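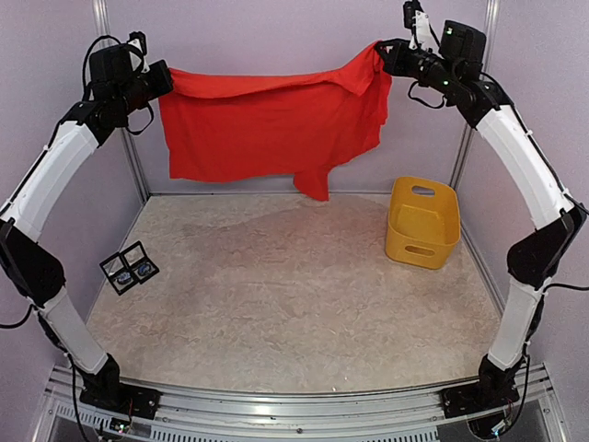 Rosalind Kapoor

Chapter 11
What the Swing Tag Says

Go through the drawer where you keep your T-shirts and read whatever is printed on them, inside the neck and along the side seam. Some of it is required by law. Some of it is useful. A fair amount was written by a person whose job was to get the shirt off the rack and into your bag, and the three kinds of writing are often set in the same typeface.

This chapter deals with the third kind. By now you have met fibre content and care labelling, and you know that a care label which says cold machine wash is making a fairly modest statement that can be checked by washing the thing. The claims in this chapter are less modest. Pre-shrunk. Colourfast. Breathable. Anti-odour. Made to last. Sustainably sourced. Each of them sounds like a measurement, and very few come with one attached.

I should say where I stand. I spent the first part of my working life in the fabric office of a clothing wholesaler, where I wrote some of these words myself, and I have been suspicious of them ever since. You don't have to share the suspicion. You do have to be able to say, by the end of the chapter, what evidence would change your mind about a given claim, and whether the seller has offered any.

What you should already know

You will need the terms warp, weft, course, wale and handle from Chapter 2, and the difference between a knit and a woven. If you can't explain to a classmate why a jersey T-shirt stretches more across the body than down it, go back and read that section again before you start.

Keep a notebook for the practical work. Loose sheets get lost, and a result you can't find is worth the same as one you never had.

11.1 A claim and what it is made of

Take the sentence "This shirt won't shrink." Most people would call that clear. Try to test it and the trouble starts. Shrink in which direction? After how many washes? In what temperature of water, on what cycle, dried how? Measured by whom, and lying on what sort of surface, with how much smoothing by hand? A knitted shirt can gain or lose a good bit of length depending on how firmly the person with the tape measure has patted it down.

A claim you can test has at least these parts: the thing being measured, the conditions, and the amount of change that would count as failure. Leave out any one and the claim can be defended for ever. If your shirt comes out of the dryer short enough to show your belt, the maker can say you used the wrong cycle. If you used the right cycle, they can say that some movement is normal for a natural fibre. Both may be true. Neither was on the tag. 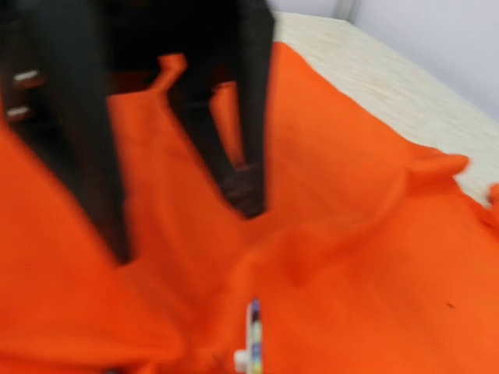
The same goes for words that promise a quality with no direction to it at all. "Premium" is the obvious one. "Performance" is another. I once asked a sales representative what the word performance meant on a line of polo shirts and was told that it meant the shirts performed. He wasn't joking, and he sold a great many of them.

Watch also for the borrowed number. Suppose a tag says that a fabric has been "tested to 200 washes". Students tend to read this as "will survive 200 washes", and the tag has been written in the hope that they will. What it says is that washing went on until that point. It doesn't say what the fabric looked like when it came out. A shirt could be a rag at wash thirty and still be tested to 200.

11.2 The Lavwood school order

A case will help. It is a small one and no great sum of money was involved, which makes it typical.

A secondary school decided to replace its sports shirts and asked for samples from several suppliers. One, Lavwood, offered a bright cotton-blend T-shirt described as "colour-locked for the life of the garment". A rival shirt from Parri was cheaper and was described only as "suitable for school use". The school's textiles teacher, Inmaculada Alcaraz, wanted to see the results behind the phrase "colour-locked" before the order went in.

Lavwood sent her a single page. It showed a colour rating from a laboratory wash test, and the rating was high. Most buyers would have stopped reading there. Alcaraz noticed that the fabric tested was described as white with navy trim. The school wanted orange. Dyes in the red and orange range can behave quite differently from navy, and a white body fabric has very little colour to lose in the first place. The test may have been perfectly well run. It was a test of some other shirt.

She wrote back and asked for a result on the orange. The reply said that the process was the same across the whole range. That is a claim about the process. Her question had been about the shirt.

What happened next is less tidy than textbook authors usually like. The school bought the Lavwood shirt anyway, partly because the Parri one was not available in the smaller sizes. It faded somewhat, unevenly, and more on the shirts of students whose families dried them outside. Nobody kept records of how each shirt was washed, so it was impossible to say whether Lavwood's fabric was poor, or ordinary, or better than the alternative would have been. Parents had strong opinions in all directions. I mention this so that you don't take the case as a story in which the careful teacher is proved right. She asked good questions and was left without good evidence, and the decision still had to be made.
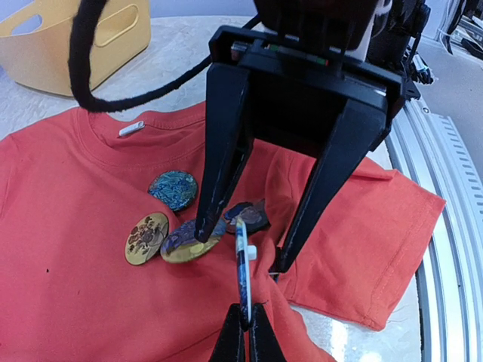
Figure 11.1 An orange-red short-sleeved T-shirt lying flat on a tabletop.

Two points from the case are worth copying into your notebook.

First, ask whether the thing tested is the thing for sale. Same fibre, same weight, same colour, same finish. A supplier who changes mills halfway through a year may go on using the old test page, sometimes through plain carelessness.

Second, "for the life of the garment" is a circle. If the life of a garment ends when its colour goes, then every garment ever made is colour-locked for life.

11.3 Testimony, and why it persuades us

Suppose you have a friend who swears by a brand. She has owned a Heno singlet since she was at school and it still looks new. This is evidence of something, and it would be silly to pretend it isn't. The difficulty is working out what.

You are hearing about the singlet that lasted. The ones that went at the seams are in landfill or under the sink as dusters, and they don't come up in conversation. You don't know how often she wears it, or whether she washes it by hand because she is fond of it. A garment people like gets gentler treatment and then gets the credit for its long life.

Online reviews have the same weakness, with extra ones added. Eluned Bellis, a former student of mine, went through 699 customer reviews of a Tanex work shirt for her final project and sorted them by what each reviewer could possibly have known at the time of writing. A large share had been written within days of delivery. They praised the shirt's durability. Those reviewers had seen it come out of a bag.

Her project had flaws too, and she listed them, which is why I still use it. She had to guess at the gap between purchase and review where the site didn't show it. She sorted every review herself and nobody checked her sorting. A second reader might well have put a good many of them in a different pile. When you do your own project, expect to be asked who your second reader was.

What about experts? Treat an expert as a person who can tell you how they know. Nassoro Ogola, who taught me pattern drafting, could pick up a sleeve and say where it would fail, and he was usually right. When he was asked for his reasons he turned the sleeve inside out and pointed at the stitching. I have met others with longer titles who turned nothing inside out. The title alone should not settle it for you.

11.4 The green words

Sellers have found that shoppers will pay more for a shirt they feel better about, and so the vocabulary has grown. "Conscious", "kinder", "earth-friendly" and "responsible" describe a mood. Kinder than what? Friendly in which respect – the water used, the dye, the freight, the wages of whoever sewed the hem? A shirt can do well on one of these and badly on the rest.

I am not asking you to assume that all such claims are false. Some makers go to real trouble and would be insulted, rightly, to be lumped in with the others. But the trouble they have gone to can usually be stated in a dull sentence with a place and a quantity in it. Look for the dull sentence. If the tag has only a leaf on it, you have been told that somebody drew a leaf.

Be just as hard on claims that suit you. It is easy to pick holes in a big chain's advertising and then believe every word on a handwritten card at the market because the stallholder was nice. Yanling Ye's class tried swapping the tags between a chain-store shirt and a market shirt and asked visitors at the school open night which fabric felt better made. The comments followed the card fairly closely. It was an informal exercise and I wouldn't hang much on it, but try it yourselves and see. 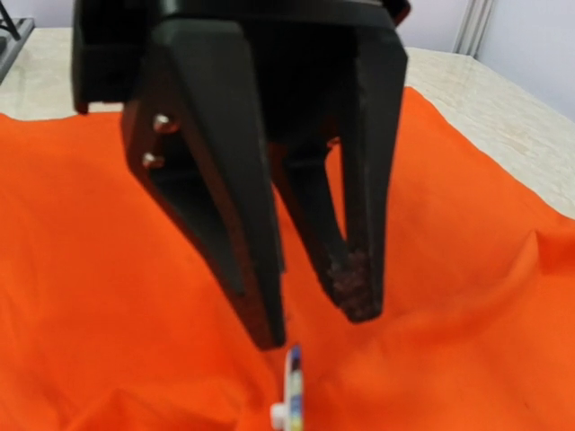 Before you begin the practical work

Bring one T-shirt you are prepared to ruin. Op shops are a good source, and an old shirt is fine as long as the care label can still be read.

Copy out every word on the labels, including the parts that seem to mean nothing. Beside each phrase write F if it is a fact you could check, C if it is a claim that would need more detail before you could check it, and M if it is a mood. Swap with a partner and mark theirs without looking at their letters. Where you disagree, leave both letters in and write a sentence explaining why.

Then choose one C and rewrite it so that it could fail. State what you would measure, under what conditions, and what result would make you say the claim was wrong. Keep this page open beside you for section 11.5, where you will mark out a measuring grid on your shirt and put it through its first wash.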